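Sheldon Lachance

I spent all of December sorting my sewing and mending stuff and I have opinions now, so here comes a little thread!

1/ Start with the buttons. I had 333 of them in one cookie tin, and I only know that because my niece wanted to count. Sort by size first, then color. Color first sounds more fun but you'll end up doing it over.

2/ Thread next. Pull a bit off each spool and give it a tug. If it snaps right away, it's too old to sew with - keep it for basting or let it go. I lost 4 spools this way, including a gorgeous mustard one. Ouch.
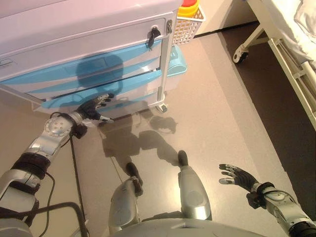
3/ Fabric scraps! My rule is that anything smaller than my hand goes in the stuffing bag. Everything else gets folded to the same width, so you can flip through the stack like records.

4/ Patterns were the hard part. I kept all the ones from the old Gurnow shop in Kokport, even the jumpsuit I will never make (okay, maybe I'll make it).

5/ Needles: get a magnet. Any magnet. I found two under the rug the very first evening and my feet are so grateful.

6/ Now I'm hemming curtains, and finding the right white thread took me less time than making tea. If you have a good way to store zippers, please tell me, mine are still in a big knot!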